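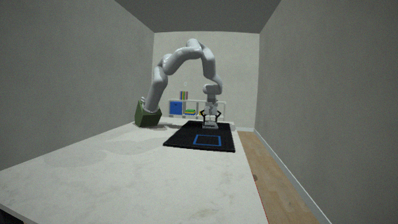 Trarkurgate, January 30, 2021 – Grallden today released Jurkar, a program for teaching a robot arm a task by remote control. An operator moves the simulated arm with a handheld controller, and the software records each joint position along with the gripper commands. The first release comes with 260 recorded demonstrations of 2 tabletop tasks.

"A new operator needs 40 minutes of practice before we keep the recordings," said Ha-neul Yeom, who leads the project.

Jurkar is free to schools. Support for the Ong arm is planned for July.

Shares: 60 | Comments: 2

Press contact: Grallden press office | © 2021 Grallden | Back to top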